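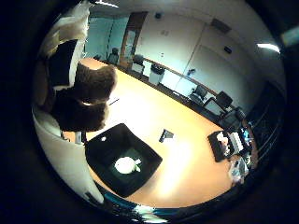

Posted by stastham_ops - Wednesday, 9:12 AM
Board: Office Life > Shared Spaces
27 replies (showing first page)

Subject: Conference table keeps turning into storage

We have one decent conference room and the table never gets cleared. On the main part there's a square black tray with a balled-up piece of white paper or tissue in it. At the far end there's a second black tray or basket, tilted, with a stack of white papers coming over the rim, and a clear plastic bag next to it. Every meeting starts with people sliding things out of the way.

I put up a sign in January. It worked for 3 days. What do other offices do?

dubey_d wrote:
Take the trays out. If a tray is on the table, people will fill it. We moved ours to a shelf in the hall and the pile went with it.

cluster27 wrote:
Disagree. Without trays the papers end up loose on the table and you can't tell what is trash. Keep one tray, label it, and empty it Friday. Whatever is in there goes to recycling.

stastham_ops wrote:
I don't love throwing out other people's papers. Last year a signed lease form from Novari was in that pile and it took us a week to get another copy.

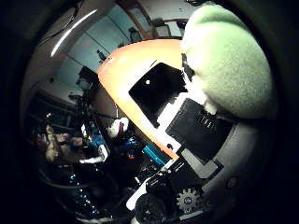

The small stuff is its own problem. There is a fuzzy pale green ball in that room too, like a tennis ball, and I have no idea which team it belongs to. Things like that don't go in a paper tray and don't go in the trash, so they move from the table to the chairs and back again.

dubey_d wrote:
Get a lidded bin for the small stuff. Anything without a name on it goes in the bin and stays there a month. Then it's up for grabs.

millrun wrote:
We have 300 people on two floors and the only thing that worked was putting it in the room booking. Last group out clears the table. If you walk into a mess, you email whoever had the slot before you. It felt petty for the first few weeks.

cluster27 wrote:
That only works if people book. Half of ours just walk in.

millrun wrote:
Ours did too. We started giving the room to whoever had the booking, no discussion, and they got used to it.

stastham_ops wrote:
OK. I'm going to try one labeled tray on the side furniture, not on the table, and a bin for the rest. The booking rule has to go through my manager first. Will post again when I hear back.

dubey_d wrote:
Still say no tray.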